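최종 수정: 2025년 4월 14일

작은 부품 서랍 뒤엎은 날, 그리고 윤곽선 그린 판 이야기

지난번 글에서 책상 밑 서랍장 얘기를 하다가 말았는데, 댓글로 "그래서 그 서랍은 어떻게 됐어요?" 하고 물어보신 분이 계셔서 드디어 씁니다. 사실 정리는 진작에 했는데 글이 계속 밀렸어요. 저는 정리하는 것보다 정리한 걸 글로 쓰는 게 훨씬 오래 걸리는 사람이라서요.

문제의 서랍장은 Linby 847이라는 모델이에요. 중고로 데려온 애고, 서랍이 얕고 넓어서 문구류 넣기에는 참 좋아요. 근데 작은 부품을 넣으면 지옥이 됩니다. 서랍을 확 열면 전부 앞으로 쏠리고, 확 닫으면 전부 뒤로 쏠리고. 핀 같은 건 굴러다니다가 서랍 뒤쪽 틈으로 빠져서 아래 칸에서 발견돼요. 아래 칸은 편지지 칸인데! 편지지 사이에서 핀이 나오는 기분, 겪어보신 분만 아실 거예요.

여기서 부품이라고 하면 뭐냐, 대부분 제가 몇 년 동안 모은 끼우기 퍼즐 조각이랑 조립 장난감 조각들이에요. Skollach 세트에서 나온 것도 있고 출처를 모르겠는 것도 많고요. 상자는 예전에 이사하면서 다 버렸어요. 그때는 상자가 자리만 차지한다고 생각했거든요. 지금 생각하면 그 안에 있던 칸막이라도 챙겨뒀어야 했는데, 뭐 이미 늦었죠. 설명서는 또 안 버렸어요. 왜 설명서만 모아뒀을까요? 200쪽짜리 클리어파일 하나가 설명서로 꽉 차 있는데, 정작 그 설명서에 나오는 조각은 어디 있는지 모르는 상태로 몇 년을 살았습니다.

계기는 별거 아니었어요. 일요일 오후에 비가 오고, 나갈 데도 없고, 차 한 잔 타서 앉았는데 서랍이 안 닫히는 거예요. 뭐가 걸렸나 싶어서 손을 넣었다가 그대로 서랍을 통째로 빼버렸어요. 그리고 거실 바닥에 큰 수건을 깔고 확 부었습니다. (수건 까는 거 추천해요. 맨바닥에 부으면 동그란 애들이 소파 밑으로 도망가요.)

붓고 나서 바로 후회했어요. 너무 많더라고요. 게다가 부품만 있는 게 아니라 별게 다 나와요. 다 쓴 건전지, 단추, 어디 여행 가서 받은 동전, 말라붙은 풀, 고무줄 뭉치, 그리고 제가 작년 내내 찾던 작은 십자드라이버! 얘가 여기 있었어요. 그 사이에 새로 하나 샀는데 말이죠. 이제 십자드라이버가 두 개입니다.

일단 쓰레기부터 골라냈어요. 이건 쉬웠어요. 건전지는 따로 모아서 수거함에 넣을 봉투에 담고, 고무줄은 삭아서 끊어지는 건 버리고. 단추는 반짇고리로 보내고. 여기까지는 신나게 했는데, 조각만 남으니까 그때부터 막막한 거예요. 색으로 나눌까, 모양으로 나눌까, 세트별로 나눌까.

처음에는 색으로 나눴어요. 보기에 예쁘니까요. 빨간 애들, 노란 애들, 파란 애들 이렇게 접시에 담아두니까 무슨 사탕 가게 같고 기분이 좋더라고요. 근데 색으로 나누면 찾을 때 하나도 도움이 안 돼요. "그 짧은 핀 어디 있지?" 할 때 저는 색은 기억이 안 나고 모양만 기억나는 사람이더라고요. 접시마다 다 뒤져야 해서 결국 다시 섞었습니다. 차는 이미 다 식었고요.

두 번째는 지퍼백이었어요. 다들 지퍼백 쓰시잖아요. 모양별로 담고 겉에 매직으로 쓰고. 저도 Risorex 유성펜 꺼내서 "짧은 핀", "긴 핀", "동그란 거", "모르겠는 거" 이렇게 썼어요. 마지막 봉투가 제일 컸다는 건 비밀로 할게요. 아무튼 이건 꽤 괜찮았는데, 며칠 써보니까 꺼낸 다음이 문제였어요. 꺼내 쓰고 나서 제자리에 넣으려면 봉투를 또 찾고, 열고, 넣고, 공기 빼고, 닫고. 귀찮으니까 그냥 책상 위에 두게 되고, 책상 위에 두면 팔꿈치로 밀어서 떨어뜨리고, 떨어지면 또 서랍에 대충 던져 넣고. 일주일 만에 도로아미타불이었어요.

세 번째로 해본 게 얼음틀. 이건 인터넷에서 보고 따라 했는데, 칸이 너무 작았어요. 작은 핀은 들어가는데 납작하고 넓은 조각은 걸쳐지기만 하고 쏙 안 들어가요. 그리고 서랍에 넣으려니까 높이가 안 맞아서 서랍이 또 안 닫혀요. 지금 그 얼음틀은 씻어서 다시 얼음 얼리는 데 씁니다. 원래 자리로 돌아갔네요.

그러다가 생각난 게 Hamish Geddes라는 분이 예전에 올린 글이었어요. 목공 하시는 분인데, 벽에 공구 그림자를 그려놓고 거기에 맞춰서 거는 사진을 잔뜩 올리셨거든요. 망치 자리에는 망치 모양, 톱 자리에는 톱 모양. 빈 자리가 있으면 뭐가 없는지 딱 보이는 거죠. 공장 같은 데서도 많이 하는 방식이래요. 영어라서 저는 번역기 돌려가며 읽었는데, 그분이 쓴 말 중에 "자리를 그려두면 내가 게을러도 판이 기억해준다" 비슷한 문장이 있었어요. 번역기가 좀 멋대로 옮긴 것 같긴 한데 저는 그게 너무 마음에 들어서 메모까지 해놨었거든요.

그래서 이걸 작은 조각에도 해보면 어떨까 싶었죠. 벽에 걸 수는 없으니까 눕혀서 쓰는 판으로요. 필요한 건 하얗고 평평한 판 하나랑 윤곽선. 끝!

...일 줄 알았는데요.

연습 삼아 두꺼운 종이에 먼저 그려봤어요. 조각을 종이 위에 올려놓고 연필로 둘레를 따라 그리는데, 이게 생각보다 안 예쁘게 나와요. 연필이 조각 옆면에 닿는 각도에 따라 선이 안으로 들어갔다 밖으로 나갔다 해요. 동그라미는 감자가 되고 네모는 모서리가 둥글둥글해지고. 세워놓는 핀은 더 어려워요. 밑면이 워낙 작으니까 손으로 누르고 있어야 하는데, 누르면 손가락 때문에 연필이 못 지나가잖아요. 결국 핀은 눕혀서 한 번, 세워서 한 번 자를 대보고 크기만 적었다가 나중에 따로 그렸어요.

하다 보니 나름의 요령이 생겼는데, 혹시 해보실 분 계실까 봐 적어둘게요.

연필은 샤프가 나아요. 심이 가늘어서 조각에 바짝 붙어요. 대신 힘주면 부러지니까 살살.

동그란 건 따라 그리지 말고 모양자를 쓰세요. 저는 문구점 Sombatkul에서 원형 모양자를 샀는데 (가게 이름이 특이해서 기억해요, 골목 안쪽에 있는 작은 데예요) 진작 살걸 그랬어요. 사장님이 뭐에 쓰냐고 물어보셔서 설명했더니 한참 듣다가 그냥 타원 모양자도 하나 같이 꺼내주시더라고요. 장사 잘하시는 분이에요. 둘 다 샀습니다.

윤곽선은 조각보다 아주 조금 크게 그려야 해요. 딱 맞게 그리면 조각을 올렸을 때 선이 안 보여서 자리가 맞는지 아닌지 모르겠더라고요. 저는 연습할 때 3밀리미터 정도 여유를 뒀는데, 핀처럼 작은 애들은 그것도 커서 줄였어요.

그리고 무조건, 무조건 배치부터 다 정하고 그리세요. 저는 왼쪽 위부터 신나게 그려나가다가 오른쪽 아래에서 자리가 모자라서 종이를 5장 버렸습니다. 큰 거 먼저 자리 잡아주고 남는 틈에 작은 거 넣는 게 맞아요. 짐 쌀 때랑 똑같은데 왜 그 생각을 못 했을까요?

이렇게 종이로 연습하면서 느낀 게, 자리를 정해준다는 게 은근히 고민되는 일이에요. 자주 쓰는 걸 손 가까운 쪽에 둘지, 비슷한 모양끼리 붙여둘지. 비슷한 모양끼리 붙여두면 보기에는 좋은데 헷갈려요. 길이가 살짝 다른 핀 둘을 나란히 두면 볼 때마다 어느 쪽이 긴 거였는지 고개를 숙여서 확인하게 되거든요. 반대로 멀리 떨어뜨려 놓으면 확실히 구분은 되는데, 이번에는 판이 좀 산만해 보여요. 정답은 없는 것 같고, 저는 지금도 왔다 갔다 하는 중이에요.

네모 안에 뭘 넣을지도 그래요. 큰 네모 하나를 그려놓고 그 안에 작은 자리를 여러 개 넣으면 한 묶음이라는 느낌이 나서 좋아요. "이 네모 안에 있는 건 같이 쓰는 애들" 이런 식으로요. 세로로 길쭉한 홈 모양 자리도 꽤 유용해요. 납작한 조각은 눕히면 자리를 많이 차지하니까 이렇게 좁은 자리로 잡아주면 공간이 확 남아요.

그리고 바탕색! 하얀 판에 파란 조각 조합이 저는 제일 좋더라고요. 처음에 회색 종이에도 해보고 크라프트지에도 해봤는데, 크라프트지는 예쁘긴 해도 선이 잘 안 보여요. 하얀 바탕에 어두운 색으로 가느다랗게 선이 있고 그 위에 파란 핀이 톡톡 서 있으면 그렇게 시원할 수가 없어요. 어떤 조각은 제자리에 서 있고, 어떤 자리는 아직 비어 있고, 도르래인지 손잡이인지 모르겠는 동그란 애는 저 위쪽 가운데에 있고요.
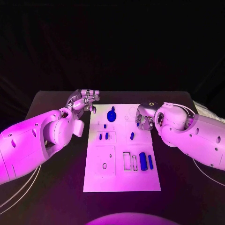
저는 이 동그란 애를 참 좋아해요. 지퍼백 시절에는 "모르겠는 거" 봉투에 들어갈 법한 모양인데, 납작한 원반에 짧은 기둥이 달려 있어서 손으로 집기가 편해요. 이런 애들이 제일 자리 정하기가 어려워요. 핀은 핀끼리, 네모는 네모끼리 가면 되는데 혼자 생긴 게 다르니까요. 그래서 저는 요즘 이런 특이한 조각부터 먼저 자리를 정해주고 나머지를 그 주변에 배치해요. 그랬더니 판 하나 짜는 시간이 많이 줄었어요.

빈자리가 보인다는 것도 써보니까 생각보다 크게 와닿아요. 예전에는 조각을 잃어버려도 몰랐어요. 서랍 안에 어딘가 있겠지 하고 살았죠. 지금은 동그란 윤곽이 비어 있으면 "어, 너 어디 갔어?" 하게 돼요. 물론 그렇게 알아챈다고 바로 찾는 건 아니에요. 며칠 전에도 조각 하나가 안 보여서 온 집을 뒤졌는데 잠옷 주머니에서 나왔어요. 왜 거기 있었는지는 저도 몰라요. 세탁기 돌리기 전에 찾은 게 어디예요.

단점도 솔직하게 써야죠. 첫째로, 서랍에 넣었다 뺐다 할 때 흔들리면 서 있는 핀은 다 넘어져요. 이건 당연한 건데 저는 첫날에 서랍을 평소처럼 확 닫았다가 와르르 소리를 듣고서야 깨달았어요. 그래서 세워두는 조각은 꺼내놓고 쓸 때만 세우고, 넣을 때는 눕혀요. 둘째로, 새 조각이 생기면 판을 다시 짜야 해요. 종이면 그냥 새로 그리면 되는데 제대로 만든 판이면 좀 아깝잖아요. 그래서 전 일부러 한쪽 구석을 비워둬요. 나중에 들어올 애들 몫으로요.

아, 그리고 먼지. 하얀 판은 먼지가 정말 잘 보여요. 서랍 안에 넣어두면 괜찮은데 책상에 꺼내놓은 날은 저녁마다 한 번씩 닦게 되더라고요. 물티슈는 자국이 남는 것 같아서 안경닦이로 닦아요. 연필 선은 문지르면 번지니까 마음에 드는 배치가 나오면 펜으로 한 번 더 따라 그리고 충분히 말리는 게 좋아요. 저는 Risorex 중에서도 제일 가는 걸로 그렸어요. 굵은 걸로 그리면 작은 핀 자리가 그냥 까만 점이 돼버려요.

서랍은 지금 어떠냐면요, 맨 위 칸은 종이판 깔아놓은 조각 칸, 그 아래는 다시 평화를 찾은 편지지 칸이에요. "모르겠는 거" 봉투도 아직 있긴 한데 많이 홀쭉해졌어요. 설명서 파일 뒤져가면서 하나씩 주인을 찾아주는 게 요즘 저녁 낙이에요. 어제는 Skollach 설명서 뒷장에서 제가 몇 년째 병뚜껑인 줄 알았던 조각을 발견했답니다. 혼자 박수 쳤어요!

5월에는 세 번째 칸을 할 거예요. 거기는 실이랑 리본 칸인데, 윤곽선으로 될지는 잘 모르겠어요. 리본은 모양이 매번 바뀌니까... 심지만 따로 자리를 잡아줄까 생각 중이에요. 혹시 리본 정리 잘하시는 분 계시면 댓글로 좀 알려주세요. 둘둘 말아서 핀 꽂는 방법은 해봤는데 저는 꼭 핀에 찔리더라고요. 그거 말고 다른 방법이면 뭐든 환영이에요.

카테고리: 집 정리 > 서랍과 수납

이 블로그의 최근 글
- 중고 서랍장 데려온 날, 손잡이부터 닦았어요
- 얼음틀 수납 따라 해본 후기 (실패)
- 설명서 모으는 사람의 클리어파일 구경
- 편지지 칸에서 나온 것들
- 비 오는 일요일에 하기 좋은 집안일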